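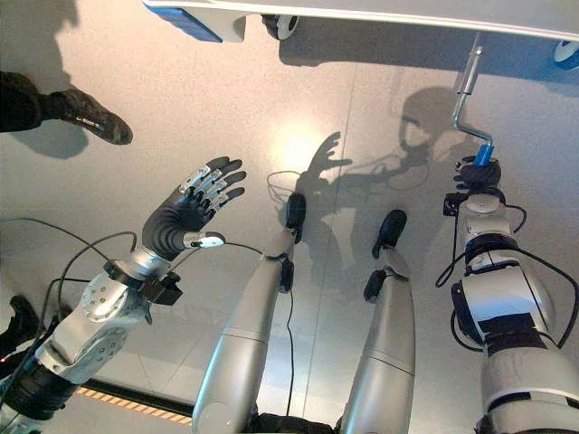 Motton Evening School
Workshop Practice, Part One
Handout 6: Cranks, Handles and Things on Wheels
Notes by Clyde Mbeki

Read this before the session. I say that every term and I will go on saying it.

What a crank is

A crank is a bent rod that lets you turn something with your arm instead of your fingertips. You hold the grip at one end, the other end goes into whatever needs turning, and the bends between them give you leverage. The distance from the line of the shaft out to the grip is called the throw. A longer throw makes the turning easier and the trip longer. Physics gives no discounts.

A worked figure. Push on the grip with a force of 6 newtons at a throw of 200 mm and the torque is 1.2 newton meters. Same push, throw of 300 mm, and you get 1.8. Last term several of you wrote 1,200 newton meters, which would be a very interesting evening for everyone. Convert to meters first.

Why the rod zigzags

One bend gets you out from the shaft. The second brings the grip back parallel to it, so your hand can travel in a circle without your wrist having to tie itself in a knot. The loose sleeve kind of grip spins on the rod. The fixed kind doesn't, and you will find out which you have by the state of your palm.

Platforms on wheels

Wheels are wonderful until you want the thing to stay put. A crank applied to an unlocked platform will often move the platform and leave the shaft exactly where it was. Lock or chock the wheels first. On smooth tile, use the rubber chocks from the shelf — the wooden ones skate.

Look at the floor as well. Cables, rods and feet all end up in the same square yard, and a wheel will find any of them.

Using the crank

Seat the end fully before you put any weight on it.
Turn slowly for the first full circle and feel for where it binds.
If it binds, back off. Leaning on it harder is how we came to own the Badilden crank, now mostly ornamental.
Keep your free hand out from under the platform.
Take the crank out when you stop. A crank left in is a shin-level device.

For next time

1. Find a crank at home (can opener, pencil sharpener, awning) and measure its throw.
2. Work out the torque for a 6 newton push.
3. Sketch the rod from the side, bends included. Artistic merit is not graded, which is lucky for most of us.

Hand your sheets to Juniper Yazzie at the Montoya Street desk. She does not accept them folded into eighths.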